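4.2 Garment folding 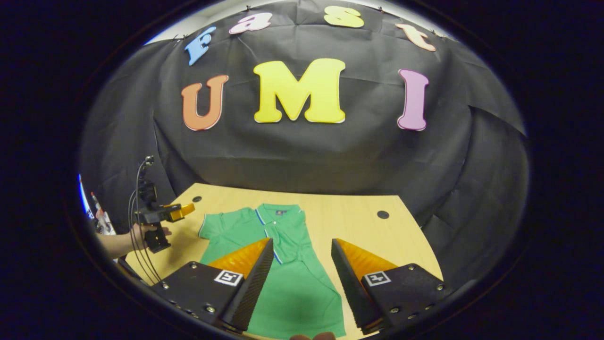 Can a machine fold a shirt yet? Under the conditions most papers report, it can fold one shirt, laid flat, on a clear table, at a pace no laundry would pay for.

Figure 3. A short-sleeved polo shirt spread on the table between the fingers of a hand-held gripper, with a second hand-held gripper at the left.

We take folding as our second chore after crate sorting (Section 4.1) because claims about it have run furthest ahead of the evidence. Of the 38 reports in our survey, 12 treat clothing as their main task. Most of them start with the garment already spread out, collar and sleeves in plain view, much as in Figure 3. A person at home starts with a heap. Finding the collar in that heap, turning a sleeve the right way out and deciding which side is the front make up a good part of the job, and they are left out of the score.

The two systems we could examine closely, Burkinel and Prostari, share this habit. Each was given the same set of short-sleeved shirts at the Dosidcombe test room, and each was allowed 20 attempts per shirt. Over 791 attempts in all (a few were lost to a logging fault), both did well when the shirt was placed by hand and badly when it was dropped from waist height. Neither recovered from a bad first grasp unless an operator stepped in. We counted every such step as a failure — the developers of Prostari would prefer to count only the final fold.

Demonstrations made by people holding grippers raise a separate problem. They show that the fingers can do the work when a person is steering them. They say much less about whether a controller trained on such recordings will cope with a stiffer cloth, a missing button or a table of another height. The Moen trials, repeated in December with heavier cotton, found a drop in success that the first write-up did not mention.

We therefore rate folding as possible under supervision and not ready for unattended use. The rating would change if a system were shown working through a mixed basket, with the starting heap and all the stoppages reported. Section 4.3 applies the same test to wiping and clearing tables.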